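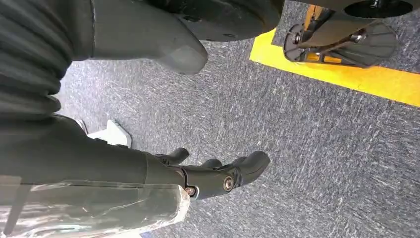 Clear plastic film around the forearm, ending near the base of the hand.

Fudex Spreadsheet Component: progress report to Stasunlow, September

Work on the Fudex grid control continues at the pace described in our last report, which you were kind enough to call "measured."

The control now opens, edits and saves workbooks inside a desktop application without a copy of any office suite on the machine. Formula support stands at 400 functions. The remaining ones are mostly financial, and two of our developers have learned more about bond yields than they wanted to.

Loading is better. The Greslow test workbook, with 200 sheets and a color scheme we would rather not discuss, used to take long enough that people went for coffee. It now opens in 14 seconds. We'd like it to be faster, and so would Greslow, who mention it on Thursday calls.

Printing is the weak spot. Page breaks land where they should on plain sheets, but merged cells that cross a break still come out twice, once on each page. One tester filed this as a feature request. We have filed it as a bug.

Export to PDF works for text, borders and simple charts. Stacked charts export with their legends upside down. The cause is known and is in code we wrote ourselves, so the paragraph blaming a supplier has been removed from this report.

Licensing: the Sandhu library we use for font handling has changed its redistribution terms. We have read them several times and believe we comply. A written answer from Sandhu has been requested, and so far we have received their newsletter.

Budget is on plan, apart from the extra test machines already approved. Documentation is behind. The reference pages are generated and complete, while the getting started guide still ends at step 4, just before anything starts.

Next period: merged cells, chart legends, step 5. We would also like a decision from you on right-to-left sheets, as the layout code is open on the bench now and will be expensive to open again later.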